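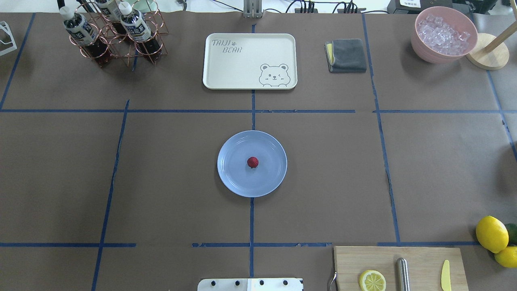
Ticket 1074: Jatari countertop dishwasher stops mid-cycle, code E9
Opened by: Ohemaa Bawa
Assigned to: Luuk Groen, Dierckx Appliance Help
Status: Solved

Ohemaa Bawa, 8:40 am
Hi! First off, I love this little machine. We've had it since November and it gets plates cleaner than the big one at home ever did. But now it stops 9 minutes into every wash, beeps twice and shows E9. There's an inch of gray water left in the bottom. Turning it off and on gets me a short drain, then the same thing again. I've cleaned the filter and the spray arm already.

Luuk Groen, 9:15 am
Hi Ohemaa, great start, that saves us a step! E9 on this model means the water isn't leaving fast enough. Could you tell me where the drain hose goes, and whether any part of it sits higher than the top of the machine?

Ohemaa Bawa, 9:52 am
It goes up over a shelf bracket and then down into the sink. The high point is well above the machine. We moved the shelf last month - I never thought of the hose! 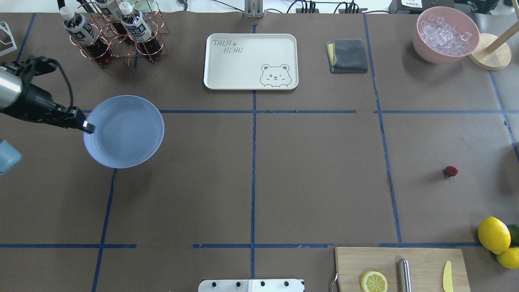 Light blue plate over the taped table

Luuk Groen, 10:20 am
I think we've found it. The pump can't push water over a bend that high. Please try this:
1. Switch off at the wall and close the tap.
2. Take the hose off the bracket and run it straight to the sink, no kinks.
3. Rinse it through from the sink end. Have a bowl ready.
4. Pour 400 ml of clean water into the tub and run Drain Only.

Ohemaa Bawa, 11:35 am
Wow, what a difference! A lump of old label came out of the hose (yuck), and Drain Only emptied the tub right away. Running a full Eco wash now.
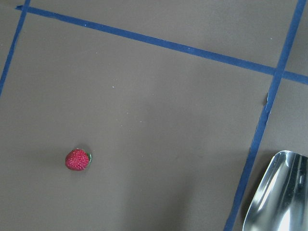 Blue tape on gray, with a frayed bit at the right

Ohemaa Bawa, 2:10 pm
Full wash done, no beeps, no code, tub empty. I ran a second one just for the fun of it and that finished too. Thank you so much!

Luuk Groen, 2:25 pm
Wonderful news! I've added the hose height to our notes for this model, and Riet Baert is mailing you a spare hose clip - it sticks to the side of the sink cabinet. Closing the ticket, but reply any time within 2 weeks and it opens again.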